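Typing up the letters

I finished the second box of my great-uncle's letters in January, and a few people in the family have asked how it's going, so I'm putting the answer in one place.

Cletus Lindqvist was my grandmother's brother. He left home at nineteen to work on the ferry at Lastine and wrote to her for most of his life, first every week and then when he got to it. She kept all of it. When she died the boxes went to my mother, then to my closet, and they sat there under the vacuum cleaner bags until last fall.

The letters are mostly about weather, money and food. If anyone was hoping for a secret, I haven't found one. There is a long dispute about a borrowed saddle that goes on for two years and then stops without being settled, unless the end of it is in the third box. He liked the ferry and didn't like the man who ran it. He moved to Asow for a while, hated it, moved back, and wrote a very short letter saying so.
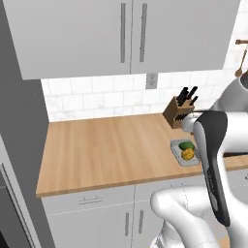

Space has been the main problem. The letters were folded in thirds and most of them don't want to lie flat, so each one has to sit under something heavy for a day or two before I can read it properly. I started on the floor, which my knees didn't like, and then moved to a card table, which wobbles. A long butcher-block counter, would be about perfect, with an outlet right there on the tile for the lamp and the scanner. I have an ironing board and an extension cord. The ironing board is better than it sounds. You can raise it to standing height and the pad keeps the pages from sliding.

For anyone starting a job like this, my routine is simple. I take one letter out, put a slip of paper in the box where it came from, scan both sides, and type it up the same evening. I tried scanning a whole batch first and typing later, and ended up with a folder of files I couldn't match to anything. The slip of paper matters more than I expected. The order my grandmother kept them in is not by date. It might be by subject, or by which ones she reread. I don't want to lose it before I understand it.

I type exactly what he wrote, misspellings included. He spelled "engine" three different ways and I've left them all. Where I can't read a word I put a question mark in brackets and move on. My first few pages have a lot of those. I went back to them in December and could read nearly all the words, so it seems the eye just needs time to get used to a hand. His capital S and capital L are almost the same, which caused trouble with Sominine, a town he visited often. I had been looking for it on maps under L for a month.

A few of the letters have German in them, in the old handwriting, because he boarded for a time with a family that spoke it and he copied out bits he liked. I can't read that script at all. Benedikt Koller, who lives two streets over and used to teach the language, has been working through the scans for me. He does a page and drops it in my mailbox with notes in pencil. Two of the passages were hymns. One was a recipe for pickled beets. One was a list of insults for a mule, which he translated in full.
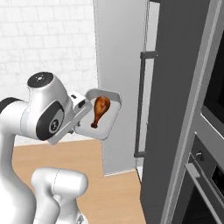 5 min read

Food takes up more of the letters than anything else, and it changed how I think about him. I had him down as a gloomy man. My mother remembers him as quiet at the table, and in the only photo I have of him he looks like he's waiting for a bus. But he could write a page and a half on a pie. He tells my grandmother what he ate on Sunday, who cooked it, how it compared to the Sunday before, and what it would have cost at the hotel. When the ferry was laid up one winter and money was short, the food parts got longer.

There was a lunch counter called Mfaume's near the landing that he went to on paydays. He always ordered the same thing, chicken with white gravy, and he always reported on the gravy. I searched for the place and found nothing, but the county historical room has old business directories and I plan to go look when they go back to regular hours. If it's in there I'd at least like to know the street.

I also want to find out what happened with the ferry itself. He mentions a new boat being talked about, then he mentions it being paid for, and after that he's on the boat and complaining about the steering. No letter about it arriving. Either he didn't write that month or my grandmother gave that one to somebody. She did do that. My mother remembers an aunt having a few of them in a cookie tin, and I've written to my cousin to ask if the tin is still around. No answer yet.

On the practical side, I've stopped using the good paper for printing. I bought a box of it thinking I'd make a nice bound copy for everyone at the end, and then spent it on drafts. Drafts are now on the cheap stuff, double-sided. The typed file is backed up on a drive at my brother's house as well as mine. The originals are in flat acid-free folders, which cost more than I wanted to spend - but I only had to buy them once.

The third box is the smallest and the worst. It got damp at some point and several envelopes are stuck together. I asked at the library about separating them and was told to leave them alone until someone who knows how can look, so that's what I'm doing. In the meantime I'm going back through box one to fill in the bracketed question marks.

If you're family and want the file as it stands, send me an email and I'll get it to you. If you have any of his letters yourself, please don't mail them. Scan them or take a picture with your phone, both sides, and the envelope too if you still have it. The postmarks have been more use than the dates he wrote, which are wrong every January.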